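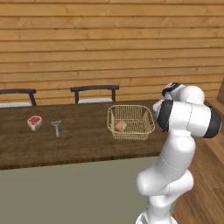

板張りの壁と長テーブル、黒い背もたれの椅子

ホーム　製品　貸出　修理　読みもの　お問い合わせ

Ganell（ガネル）定時連絡端末
取材・支援・調査で遠くへ行く人と、その帰りを待つ人のために

Ganellは、決めた時刻にボタンを押すだけの端末です。押せば「予定どおり」が届きます。押さなければ、押さなかったことが届きます。製品の説明としてはこれでほぼ終わりなのですが、それでは注文ページが寂しいと営業に言われたので、もう少し続けます。

治安のよくない地域へ記者や支援スタッフを送り出す組織には、たいてい立派な安全規程があります。定時連絡の項目もあります。そして実際の運用はというと、本人が思い出したときに「元気です」とメッセージを送り、受け取った側が親指の絵文字を返す、というものです。絵文字が返ってこなくても気にする人はいません。困るのは、連絡が途切れたときに「いつから途切れているのか」がはっきりしないことです。昼に来たはずだ、いや、それは昨日の昼だ。会議室でそんな話をしているあいだにも時計は進みます。

Ganellが引き受けるのは、この「いつから」の部分だけです。人を守る機能はありません。防弾でもありませんし、誰かを説得してもくれません。カタログに「安心」という単語を何回入れるかで社内がもめたことがありますが、現在の版では使っていません。

端末でできること

ボタンは2つです。片方が「予定どおり」、もう片方が「予定変更」。緊急ボタンはありません。ここで驚かれるお客様が多いので先に書いておきます。

人目を引く赤い大きなボタンは、見つかったときに説明がつきません。検問で荷物を開けられ、「これは何だ」と聞かれたとき、答えに詰まるような物を持たせるのは気が進まない、というのが設計を担当したアイラ・エイトケン（Isla Aitken）の考えでした。彼女は以前、人質事件の家族支援をする団体で電話番をしていて、「助けて」のボタンが押された例よりも、何も押されなかった例のほうをずっと多く見てきたそうです。そういうわけで、Ganellは何も押されない状態をいちばん大切な信号として扱います。設計会議では「押されないことに全力を注ぐ機械」と呼ばれていました。売り文句には採用されませんでした。

「予定変更」は、次の連絡時刻を後ろへずらすときに使います。渋滞、停電、昼食が長い、取材相手が話し好き。遅れる理由の大半はこのあたりです。ずらせるのは続けて3回までで、その次は受け取り側の承認が要ります。無制限にしてほしいという要望は主に記者の方から、もっと減らしてほしいという要望は主にその上司の方からいただきます。双方が同じくらい不満そうなので、当面はこのままにしておきます。

画面はありません。振動で返事をします。短く一度震えたら送信済み、長く震えたら未送信です。はじめのうちは、ポケットの中の電話が震えたのか端末が震えたのか区別がつかないという声がありました。今の型では震え方を変えてあります。慣れると、歯医者の待合室でもどちらだか分かるようになります。

受け取り側の機械「Pemo」

Ganellには据え置きの受信機Pemo（ペモ）が付属します。編集部の机、団体の事務所、自宅の台所など、誰かの目に入る場所に置いてください。引き出しにしまう方がいらっしゃいますが、おすすめしません。

Pemoの表示は控えめです。連絡が来ているあいだは、小さな灯りが点いたままになっています。時刻を過ぎると灯りが消え、それから音が鳴ります。順番が逆ではないかとよく聞かれますが、これは待っているご家族と話し合って決めました。予定の時刻ちょうどに大きな音で鳴る機械を台所に置くと、ご家族は予定の時刻の前から鳴る準備をしてしまうのだそうです。灯りが消えてから音が鳴るまでの猶予は、お使いになる方が設定できます。

音量も変えられます。いちばん小さくすると冷蔵庫に負けます。いちばん大きくすると隣室から苦情が来ます。出荷時はその中間のはずなのですが、社員によって中間の感覚が違うため、同じ日に届いたPemoどうしでも多少の差がありました。現在は測定器で合わせています。

記録は本体に残り、紙に印刷できます。印刷したものは日時の並んだ一覧で、見た目は大変つまらないです。ただ、警察や外務当局、保険会社の窓口で最初に聞かれるのは日時ですから、つまらない一覧をすぐ出せるかどうかで、その日の午後がかなり変わります。
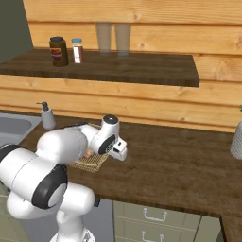 印刷の書式は何度か変えました。初期の版では上の余白に当社のロゴが大きく入っていて、あるご家族から「この紙を持って役所に行くのに、広告みたいで恥ずかしい」とお手紙をいただきました。ごもっともです。ロゴは裏面の隅に引っ越し、さらにその次の版で消えました。

誰が見張るのか

機械を買った組織がいちばん手こずるのは、Pemoを見る人を決めることです。「みんなで見る」は、経験上、誰も見ないのと同じ結果になります。同梱の用紙には担当者の名前を書く欄と、その人が休みのときの担当者の欄があります。空欄のまま箱に戻ってきた用紙を、修理のたびに拝見しています。

灯りが消えたときにすることも、先に決めておいてください。最初に電話をかける相手、その次の相手、家族に伝える人、家族に伝えるまでは社外に話さないという約束。最後の約束は特に守られにくいようです。行方が分からないという話は、なぜか親切な人の口から広まります。ご家族がニュース番組で先に知ってしまったという話を、当社は一度ならず聞きました。用紙には「親切な人への対応」という欄も設けたのですが、翻訳の段階で「近隣への対応」に直されました。意味は通じるので、そのままにしてあります。

本人しか答えられない確認の質問も、出発前に書いて封をしておくことをおすすめします。好きな食べ物や出身校は避けてください。少し検索すれば出てきます。子どものころ飼っていた亀の名前くらいがちょうどよい、と説明書にありますが、亀を飼っていなかった方は別のものでかまいません。この点についてのお問い合わせも実際にありました。

主な仕様

重さ　約200グラム（電池を含む）
操作　「予定どおり」「予定変更」の2つのボタン
連続した予定変更　3回まで
電池　充電なしで7日間
表示　なし（振動のみ）
外装　無地、灰色。艶なし
付属品　受信機Pemo、充電用の線、担当者用紙、封筒、説明書

外装の色についてはたびたびご相談をいただきます。灰色しかないのは、灰色がいちばん面白くないからです。鞄の底で充電器と間違えられるくらいが理想で、充電器だと思った同僚に持って行かれたという報告は、開発側としては少し嬉しく読みました。ご本人はだいぶ怒っていらっしゃいました。

できないこと

位置は送りません。端末の中に位置を測る部品が入っていません。持ち主の居場所を知りたいのは味方だけとは限らず、記録が残れば、いつか誰かに見せろと言われます。位置が必要な任務には、専用の機器を別にご用意ください。両方持つと鞄が重くなりますが、それは鞄に相談していただくほかありません。

会話もできません。文章も送れません。「お土産は何がいい」と聞くこともできません。送れるのは二種類の合図だけです。

電波の届かない場所では送信されず、受け取り側では連絡なしとして扱われます。谷に入る予定があるなら、入る前に「予定変更」を押しておいてください。谷に入ってから思い出した場合は、谷を出るまで事務所が騒がしくなります。出たあと、関係者に何かおごるのが慣例です。

また、連絡が途絶えたあとの交渉や捜索を当社が行うことはありません。相談先の一覧はお渡ししていますが、身代金について意見を求められても、お答えできる者が社内におりません。お答えできると言う会社があれば、少し離れて眺めたほうがよいと思います。

待つ方へ

このページを、端末を送り出す側ではなく、すでに待っている側としてご覧になっている方がときどきいらっしゃいます。そういう方に売る物は、正直なところありません。注文欄は閉じて、電話をかけてください。地元の支援団体につながる番号と、報道機関から取材の申し込みが来たときの断り方、受けるときの条件の付け方をまとめた冊子を無料でお送りしています。冊子の中に当社の製品は出てきません。

冊子の文章もエイトケンが書きました。営業はせめて最後の頁に製品の写真をと頼みましたが、最後の頁は白紙になっています。電話中に書きとめる場所が要るから、とのことです。使い終えた冊子を見せてくださった方がいて、たしかに最後の頁から先に埋まっていました。

ご注文と貸出

販売と貸出があります。出張が年に何度もない組織には貸出のほうをおすすめします。買った端末は棚に置かれ、棚に置かれた端末は電池が空になり、空のまま出発の朝に発見されます。貸出品は充電してお送りします。

貸出の期間は、出発前の練習の日も含めてお考えください。練習は必ずしてください。わざと押さない日を作って、灯りが消えたあと担当者が本当に電話をかけるかどうかを見ます。初回で全員が正しく動いた組織には、まだお目にかかっていません。当社もだめでした。担当者がPemoの音を電子レンジだと思い、扉を開けに行きました。

組み立てと修理はドスタンソープ（Dostunthorpe）の工房で行っています。修理中は代替機をお貸しします。水没、落下、砂については遠慮なくご相談ください。洗濯機に入れた場合も、洗濯機に入れたと書いていただけると作業が早く済みます。「通常の使用中に突然」とだけ書かれた端末から柔軟剤の香りがすると、工房の者が少し傷つきます。

見積もりをご希望の方は、送り出す人の数、行き先のおおまかな地域、Pemoを置く場所をお知らせください。行き先の町の名前や日程は書かないでください。こちらが知らなければ、漏らしようもありません。

製造・販売　ベアード（Baird）
ページ更新日　2023年1月29日

シェア 7　コメント 3

お問い合わせ｜ご利用条件｜© Baird 無断転載はご遠慮ください｜ページの先頭へ戻る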